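Lip Tint From Scratch: Project Report
Filippos Antoniadis
2023-02-26

I wanted to make a tinted lip balm that stays put through a school lunch, and I loved every minute of it! We started in December with two bases, one beeswax and one candelilla, and I mixed 11 shades from them (my favourite is a brick red I named Brollberg).

Nine classmates wore each shade for a morning and scored colour, feel and smell. Beeswax won on feel. Candelilla held its colour longer but dragged a bit on dry lips, so next time I'd add more castor oil.

The berry shade, Skorkico, came out far too purple in the tube and then looked gorgeous on everyone – what a surprise! I still want to try a matte version.
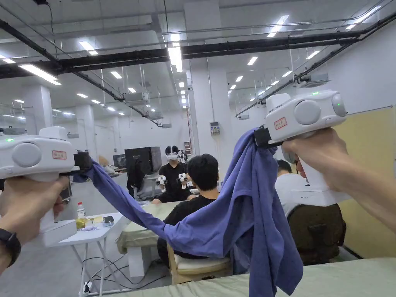
Blue-violet cloth held up between two white grippers.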